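Robots at work: the returns depot in Standville

When people send back things they bought, somebody has to sort them. At the Flokamier depot in Standville, 1600 items arrive on a busy day. People used to pick up every one by hand. Now a robot arm does part of the lifting.

The end of the arm is called a gripper. It has two fingers that close on an object from both sides. A box is simple to grip, as its shape stays the same. A cable is harder – it bends and can catch on other things.

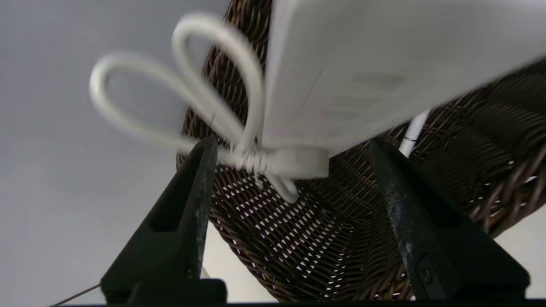

Gripper holding a white power adapter and its looped cable.

The robot works from stored instructions. If it cannot get a good grip after 40 seconds, it stops and a light comes on. A worker then finishes the job.

What changed for the workers? They lift less and check more. Some learned to test chargers, and others learned to look after the arm. A few moved to the Besden depot. Not everyone wanted a new job, and the training took most of June.

Word box
Automation: using machines to do a task that people did before.
Depot: a building where goods are kept and sorted.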